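Money and Business for Kids
21st July
By Leonidas Lambrakis

What is a share?

You may have heard an adult say that they own shares in a company, or heard on the news that share prices went up or down. A share is a small part of a company. If you own a share, you own a little bit of that company.

Let's use a made-to-measure story to see how it works. Two sisters in the town of Stondcombe start a business called Balo, which makes school lunch boxes. At first the sisters own all of it. They pay for everything, and they keep any money that is left over at the end of the year. The money left over after all the bills are paid is called profit.

After a while, more people want lunch boxes than the sisters can make. They need a bigger building and more workers, and that costs a lot of money. They could borrow it from a bank, but a bank has to be paid back, with a bit extra called interest. They decide to sell part of the business instead.

To do this, they divide Balo into equal parts. They choose to make 3,432 of them. Each part is one share. The sisters keep more than half for themselves and sell the others for $18 each. The money from the sale goes to Balo, and Balo spends it on the new building.
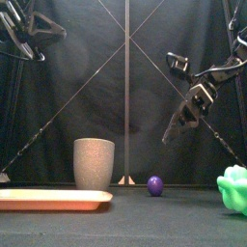

The people who bought the shares are called shareholders. They don't work at Balo, and they can't walk in and take a lunch box off the shelf. What they have is a right to part of the profit. When a company pays out some of its profit to shareholders, the payment is called a dividend. If Balo pays a dividend of $3 a share, a person with two shares gets $6.

Companies don't have to pay dividends. Some keep all their profit and use it to grow. Others have a bad year and make no profit at all.

Shareholders usually get to vote as well. Once a year the company holds a meeting, and Balo has its meeting in October. Shareholders can vote on things like who should be on the board, the group that makes the biggest decisions. In most companies each share counts as one vote, so a person with lots of shares has more say than a person with one. Because the sisters kept more than half, they can still win any ordinary vote.

Why do prices change?

Shares can be sold again. Suppose one shareholder wants her money back to fix her roof. She doesn't ask Balo for it. She finds somebody who wants to buy her shares, and the two of them agree on a price.

If Balo is doing well, lots of people might want its shares and the price could rise to $32. Then a bigger company called Kourkoulas starts selling a cheaper lunch box. People worry that Balo will make less profit, and the price falls. The building and the workers are the same as before, but buyers have changed their minds about what a share is worth.

Shares in large companies are bought and sold on a stock exchange. Years ago, traders stood in a big room and shouted their prices. Now nearly all of it is done by computer.

Can you lose money?

Yes. If you buy a share for $32 and sell it for $18, you have lost $14. If a company closes down, its shares may be worth nothing. Many people buy shares in lots of different companies so that one bad result doesn't hurt them too much.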